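December, evening

Started on the right-hand gripper after breakfast, before anyone else wanted the table.
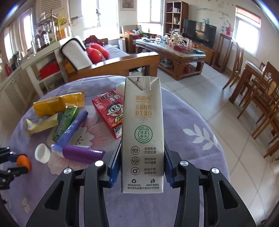 The right one has been bothering me since the start of the month. It closes, but there is a small dead spot near the end of the travel where the trigger moves and the fingers don't. With a soft carton you hardly feel it. With anything small and hard it matters, and Adebayo had written "slack, right hand" in the log twice before I got round to it.

Took both fingers off and laid the parts out on a towel in the order they came off. The pivot screws were the first thing to check. One on the outer side turned with almost no effort, less than a quarter of a turn from being properly loose. The others were fine. Cleaned the thread with a cotton bud, put a spot of the blue threadlocker on it and did it up again finger tight, then a touch more with the short key. Colton overtightens these and then the linkage binds, so I have written the amount on the lid of the tool box.

Next the pads. They are the ribbed blue ones and the ribs on the inner edge of one had gone smooth. I had two left from the packet that came from Clurnari and used both, so the pair would wear together. The old glue took longer than everything else. Warm water did nothing, white spirit did a little, and in the end I scraped it with the edge of an old library card. Pressed the new pads on and left them under a book for an hour while I had lunch and rang Hauwa about the spares order.

She says Skedari still have the pads but only in bags of 64, and the next delivery won't be until after the holiday. I told her to order one bag. She also asked for the number off the base plate, which I had to read out three times over a bad line. It ends in 414.

After lunch I put it back together and checked the opening. Closed, the tips met evenly. Open, the left finger stopped slightly short of the right, so I undid the link on that side and moved it along one hole. Better, but there is now a faint click on the way out. I could not find where it comes from. Bello thinks it is the return spring rubbing on the housing and that a smear of grease will cure it. I would like to look at it in daylight before I put grease anywhere near the new pads.

The log sheet says the screws should be checked every 500 closes. That is sensible on paper, but we don't have a counter on this pair, so I am going to do it at the end of each morning and have put a column in the log for it.

Wiped down the left gripper as well while the cloth was out. Nothing wrong with it apart from dust in the joints.

Still to do: find the click, print a fresh log sheet, ask Ignacio for the short key back. He has had it since the Akande job and I am using the one off the bicycle, with a rounded end that will spoil a screw sooner or later.

Rain again by four. Packed up and had soup.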